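Talking to the people who teach by hand

by Adwoa Aidoo
May 2022

Esi Opoku doesn't look up when I come in. Hand on the controller, eyes on the arm. "Give me a sec, I'm mid-episode."

So I wait. The project is called Rumum, it runs out of a back room at Dukier, and what it does all day is show robots how to do small annoying jobs. Right now the small annoying job is hex keys. Pick one up, put it in a yellow tub, go again.

She drives the arms remotely. No code for the motion, no waypoints. A person does the task through the robot, the robot's cameras and joints get logged, and later a model tries to learn from the pile.

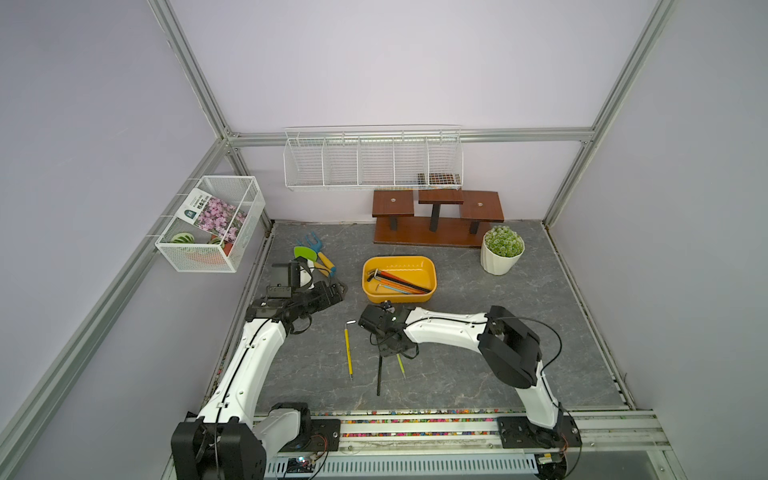 The two-arm cell at Rumum, with the yellow tray near the middle and the garden tools by the left wall.

"Everyone asks why there's a plant," Opoku says when she's done. Why is there a plant? "Because people have plants." She shrugs. The room the robot ends up in is not going to be bare, so the cell isn't either. Riser, basket, flowerpot, the lot. Things get moved between sessions and the operator has to work with whatever the layout is.

Fiifi Amissah wrote the logging side. He talks fast and I missed some of it. The gist - every episode is saved whole, good or bad, and tagged afterward. They had 2,509 on disk the morning I visited. He wants more. He always wants more, according to Opoku.

"A bad one is still useful if you know it's bad," Amissah says. "What kills you is a bad one marked good. The model copies it. Then you spend a week asking why the arm does this weird little dip, and it's becuase somebody dipped."

Somebody? He grins. "Me. I dipped."

I ask about moving the arms by hand, actually grabbing them and pushing them through the motion. They did that first. Opoku liked the feel of it, you get the weight of the thing for free. But hands kept turning up in the camera views, and a model that learns with a big human hand in the picture gets confused when the hand is gone. So they switched to remote. The cost was touch. She can't feel the key now, only see it.

"You miss it for 2 weeks or so and then you start reading the fingers," she says. "How they close. You kind of listen with your eyes, if that makes sense."

Sort of. She lets me watch the wrist view on the monitor for a bit, which is what she looks at for the last inch of a grasp.

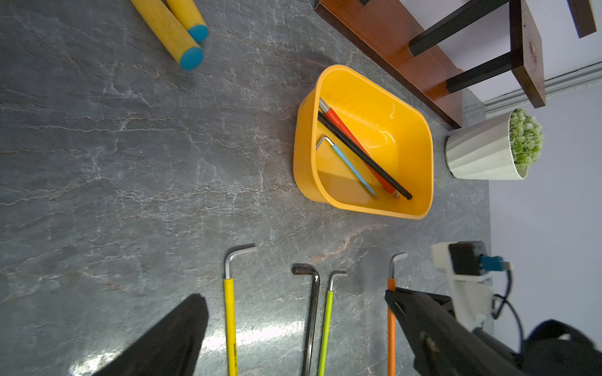 THE TASK

Hex keys are a mean choice, and that was the point. Thin, shiny, bent at one end. The colored sleeves help on the camera, the bare steel ones don't. Grab too near the bend and the key swings. Grab too far down and it tips on the way over the rim of the tub.

Opoku's rules for herself: go slow near the floor, don't fix a bad grasp in midair, and never do the same approach out of habit. That last one is hard. "By lunch I'm a robot," she says. "I come in from the same side every time. Fiifi sees it in the plots and yells."

"I don't yell," Amissah says.

Cecilia Appiah came over from Drundimix in the spring and does the reviewing. She watched 66 episodes the day before we spoke and threw out 31. That's a rough day. Mostly hesitations - the operator stops to think, the arm hangs there, and the model learns that hanging there is part of the job.

"A pause isn't wrong for a person," Appiah says. "I pause when I pick up my keys. But if I leave it all in, we get an arm that just sits there over the table. We had one. It was sort of sad to watch."

Does she cut the pauses out? Sometimes. She'd rather have the take done over. Trimmed data jumps, and she doesn't trust a jump.

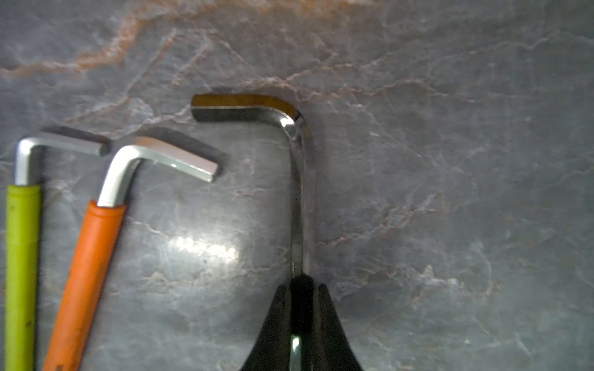 Wrist view of a grasp on the bare steel key. Lime and orange sleeves at left.

The light is the other headache. The floor is polished and it glares, and steel on glare is tough even for me, squinting at a monitor from a borrowed chair. Appiah is in favor of keeping it. Kitchens glare, workshops glare. Opoku, who has to drive through it, would like a matte floor please. They've had this argument before, you can tell, they both skip to the end of it.

What about the second arm? Handovers, later on. One arm picks, passes, the other places. Opoku has tried driving both at once and says it's like patting your head while doing someone elses taxes. Kofi Dogbe is supposed to join as a second operator in June and they'll try one person per arm, see if two people can be taught as one. Amissah isn't sure. Two drivers means two sets of habits, and he'd have to work out whose is whose.

I get a turn before I leave. First key, I close on nothing. Second try I get hold of it, lift, and knock the rim of the tub going over. It goes in though.

Appiah asks Amissah if that was being recorded. It was. She's going to mark it bad.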